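The Box on the Table

I have been putting off the hall closet since before we moved to Karkport, which tells you something, because some of what was in there had never been unpacked from the move before that. Every place I've lived has had a closet like this. You open it, something slides, you shut it again and go make a sandwich.

But August is too hot for doing anything outside, and my sister-in-law's kids are coming to stay, and they are going to need somewhere to put their shoes. So I hauled everything out onto the hall floor and started carrying it to the dining table an armful at a time.

My system, if you can call it that, is boxes. One for the thrift store, one for the basement, one for things that belong in some other room, and one for what I've been calling the undecideds. I used to do this with trash bags and it was terrible! You can't see into a bag, so you forget what's in there, and then you open it to check and the whole thing is back on the floor. A wide, shallow box is so much better. Everything sits in one layer and you can look it over while you drink your coffee. The best ones come from the produce section at Brukow, where they leave them stacked by the registers, and if you go before 9 in the morning you get your pick. Look for handle holes in the sides. I've carried enough boxes without them to have opinions.

The undecideds box filled up fastest, of course. I had to stop and empty it twice and be stern with myself. Do I need 3 tape measures? (I kept two.) Do I need the instruction booklet for a Hallden lamp that died in our last apartment? I do not, although I did sit down and read it first.

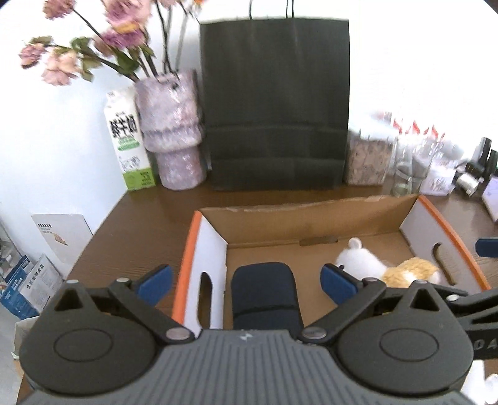
Stuffed animals are where I slow way down. I can toss a kitchen gadget without a second thought, but anything with a face gets a hearing. My rule is that a plush toy stays in the box overnight, and if I walk past it in the morning and feel a pang, it's staying. If I walk past and just think about breakfast, then it can go and be loved by somebody else. I know people who take a photo and let the toy go, and that sounds very sensible, and I've never managed it.

The other slow category is pouches and cases and little soft bags. Why do I have so many? I think I buy one for every trip, convinced that this will be the trip where the chargers stay untangled. They go back in the closet with one hair tie and a foreign coin inside, and I don't see them again until the next big clear-out. This time I made myself unzip every single one before deciding. I found a perfectly good pair of earbuds, two pens, and a Vida gift card I'd given up on, which still has 48 dollars on it. That alone paid for the afternoon — well, it paid for the iced coffees and then some.

If you're doing one of these yourself, clear a table first. I used to sort on the floor, and my knees had plenty to say about it the next day. With everything up at table height you can stand, walk around, put music on, wander off to answer the phone and come back without stepping on anything. It also puts a deadline on the whole business, because sooner or later somebody will want dinner.

Dinner happened at the kitchen counter the first night, I'll admit. By the second evening the thrift store box was in the car, the basement box was in the basement, and I had wiped down the closet shelves and put in a rack for the shoes. The rack is a little wobbly. I've got a folded piece of cardboard under one foot and I'm going to leave it until the kids have gone home.

The undecideds are down to one box, and it's on top of the bookcase for now. Next up is the linen shelf, where I'm fairly sure there are more than 3 fitted sheets for a bed we don't own anymore.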